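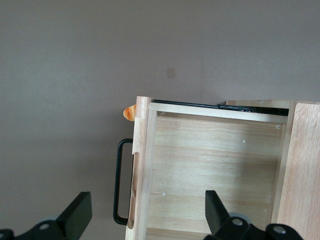 Call for Participants: Teaching Household Manipulation by Demonstration

The Cosgate Institute for Applied Robotics invites applications from adults who wish to take part in a research study on how people teach robots to handle drawers, cabinets and other everyday furniture. The study is conducted at the Institute's Kirngate laboratory and forms part of the Tumia project. Applications are open until the end of November, and sessions begin in December.

Background

Tumia examines a practical question in robot learning: whether a small number of corrections, given by a person at the moment a robot hesitates or fails, can replace a large number of complete demonstrations. In the first phase of the project, a control policy for opening and closing drawers was trained on 200 full demonstrations recorded by laboratory staff. A second policy was trained on 60 full demonstrations followed by 100 short corrections. On drawers of the kind used in training, the two policies performed at a similar level. On drawers with unfamiliar handles, the second policy completed the task more often.

All of the corrections in the first phase were given by people who work with robots every day. The Institute does not yet know whether the result holds when the corrections come from members of the public. The present study is intended to answer that question.

What participation involves

Each participant attends one introductory session and three working sessions. Working sessions last two hours, including a break. Participants guide a robot arm with a two-finger gripper by means of a hand controller, using the live view from a small camera mounted near the gripper. Tasks include taking hold of a handle, pulling a drawer to a stated position, placing a light object inside and pushing the drawer closed.

During the second and third working sessions the robot attempts the task by itself. Participants watch the attempt, take over when they judge that help is needed, and return control when they are satisfied. They then complete a short questionnaire on when and why they stepped in. The moment at which a person chooses to intervene is a main subject of the study, and staff will not advise participants on this point during a trial.

Participants remain seated at a control desk throughout and do not enter the robot's work area. A trained operator is present at all times and can stop the arm immediately.

Who may apply

Applicants must be 18 years of age or older and able to follow spoken and written instructions in English. Normal or corrected vision is required. No technical background is needed, and applications from people who have never operated a robot are especially welcome. Left-handed applicants are encouraged to apply, as the controller can be set up for either hand.

Current employees of the Institute, and persons who took part in the earlier Jugah teleoperation study, are not eligible.

Schedule and payment

Sessions are offered on weekday evenings and on Saturday, with the first Saturday session starting at 9:30 a.m. Participants are seen in groups of up to 8 for the introductory session and individually after that. The three working sessions should be completed within four weeks.

A payment of $60 is made for each working session attended. The introductory session is unpaid, but travel costs within the Kirngate transit area are refunded on presentation of a receipt. Participants may withdraw at any time without giving a reason and will be paid for all working sessions attended up to that point.

Data and privacy

The Institute records the movements of the arm and controller, the images from the gripper camera, and questionnaire answers. Participants' faces and voices are not recorded. All records are stored under a participant number. Recordings of the robot's movements may be released with published results for use by other research groups. Participants will be asked for separate written consent to this release, and refusal does not affect eligibility or payment.

How to apply

Application forms are available at the Kirngate reception desk and through the participant page of the Institute's website. Applicants should indicate the session times they are able to attend and state which hand they prefer to use. Persons who require step-free access or other arrangements should note this on the form.

Applicants will receive a reply within two weeks. Those who are not assigned a place may ask to be kept on a reserve list until the study closes.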